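Practicing on Screen Before the Arms Go on the Bench

September 10, 2022

Roya Nikzad has been building a two-armed robot in a shared workshop in Haltmont since June. The frame stands against the back wall, and the arms are still in parts on a shelf. Most evenings she works at a laptop, running the robot in simulation.

"I can't afford to bend a finger," she said. "On the screen I can drive it into the table all night and it costs me nothing."

She calls the project Zullau. The software side is mostly hers, with help from Mitra Nouri, who rents the next bench and did the gripper drawings. What they are working on now is picking up things that have no flat sides.

"A block is easy," Nikzad said. "You close and you have it. Something that tapers slides down and out, and then you've lost it."

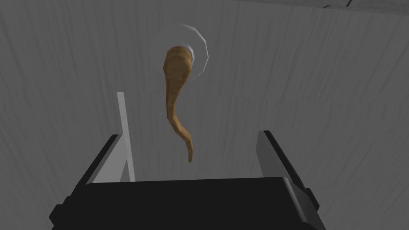
A tapered object between the open fingers in the simulator.

She has logged 247 runs at the current settings and keeps notes on each in a paper notebook. Nouri thinks the notebook should be a spreadsheet. Nikzad hasn't moved on that.

The finger pads have been the main argument between them. Nouri wanted them longer from the start. Nikzad wanted to change the closing speed first and leave the shape alone.

"We did it her way for 14 days," Nouri said. "Then we did it mine. I'd say we're about even. The speed mattered more than I expected."

The simulated room is a mix of surfaces Nikzad found or made herself, and she has not spent much time on how it looks. She moves the viewpoint often, sometimes to odd angles, to check where the arms are in relation to each other.

"From the front everything looks fine," she said. "Then you look from low down and an elbow is somewhere you didn't want it." 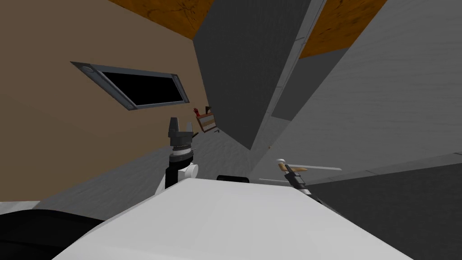 Both grippers, looking up across the simulated room.

Money has set the pace. The motors took almost 70 percent of the budget, and the rest went to bearings and a power supply. Nikzad plans to mount the left arm first and run it alone for five weeks before adding the right.

Asked what she would do differently, she said she would have started on the wiring sooner. Nouri said she would have bought better screws.

They are at the workshop on Tuesday evenings, and visitors can stop by the back benches.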